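Guthrie Street Fair: who's going?

tosley_tim
Two stages this April and the Onis choir is back on at noon! So excited, they were brilliant last time.

GrietW
Main stage is too loud for a choir — put them in the hall.

tosley_tim
Nah, outdoors is half the fun!

marg23
Agree with Griet, couldn't hear a word from the back. Still coming though! Bringing knits for the craft table, pink one's up first.

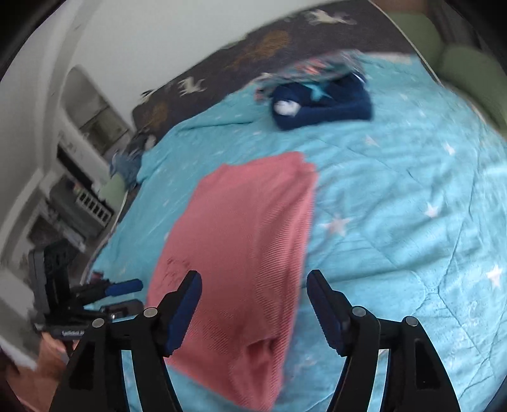
Pink rib, on the spare bed

GrietW
Love that colour! Save me a seat.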